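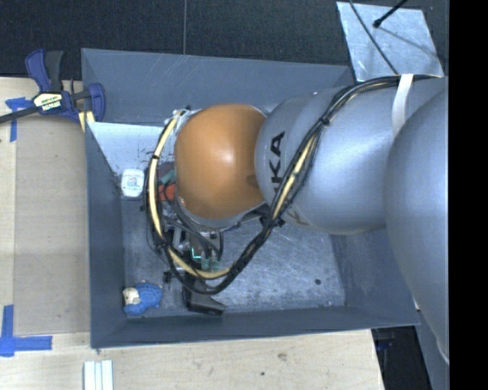
Fig. 1. The arm over the bin, gripper pointing down. Cables run down the outside, white strap near the top.

## Group report: the cable snag and what we changed

Tariq Minhas, Ghazala Yousafzai, Asif Kakakhel. Supervisor: Fouzia Mengal. Skarkcombe lab, bench 2.

### 1. What we were meant to be doing

Bin picking with mixed objects. Arm goes down into the grey bin, grabs something, lifts, drops it back in a different place, repeat. The plan was a long unattended run in July to get success rates for each object. We got 118 picks in and then had to stop, so the success rates section is thin (see 5).

### 2. The fault

At pick 118 the arm stopped with a protective stop on the wrist. Ghazala was at the desk and heard a creak first, then the stop. The gripper was low in the bin near the left wall and the wrist had turned a long way round to line up with the small white container. The cable loop had caught on the bin wall and gone tight. When the wrist carried on turning, the cable pulled on the connector at the gripper end.

Tariq hit the e-stop as well, just in case. Arm was already stationary. No one was inside the taped area.

Damage:

- gripper connector pulled half out, one pin bent
- sleeve on one yellow cable scraped, wires inside fine (checked with the meter)
- bin shifted very slightly at the side away from the clamp

The gripper kept reporting "closed" for a while after the connector came loose. This is the part that worried Fouzia most. Our script asks the gripper if it is closed, gets a yes, and carries on with the lift. So we had probably been logging some picks as good that weren't. We don't know how many.

### 3. Why it happened

Three things, in the order we think they matter.

**Wrist angle.** The planner was allowed to use the full range of the last joint. Nothing in our config told it there was a cable on the outside. It took whichever way round was shorter, and over a lot of picks the turns added up in one direction. From the log the wrist was well past one full turn from home at the time of the stop.

**Slack.** We left a big loop by the orange joint so the wrist could move freely. Too big. It hangs out to the side, and when the arm goes low the loop is down at wall height. Asif had said this in the first week and we did not write it down, sorry Asif.

**Stop threshold.** The force limit was still on the value from the Salgado demo config, which we copied over without reading properly. It is much higher than we need for soft toys and little tubs.

### 4. Fixes

Done:

- last joint limited to half a turn either way in the planner
- wrist goes back to home after every 4 picks, whatever happens
- force limit lowered, tested by pushing on the gripper by hand at slow speed with Khurram Dhanial (technician) holding the e-stop
- new connector fitted by Khurram, bent one binned

Not done yet:

- shorter loop with a second strap lower down — waiting on Tronent for the clips
- check on gripper current, so that a missing signal counts as a failure and not as "closed"
- second clamp on the bin

### 5. Results so far

Re-run with the new limits was short, done in one afternoon, no stops. Loop touched the wall on 3 picks but did not catch. Picks are slower because of the homing. We are not giving a success rate from the first run becuase of the false "closed" signal, and the second run is too small to say much about seperate objects.

### 6. Before anyone runs it again

Look at the loop with the arm at its lowest point. Turn the wrist by hand in free mode both ways and watch the cable. Do not leave it running over lunch until the current check is in. Log sheet is in the Huster folder, Ghazala has the login.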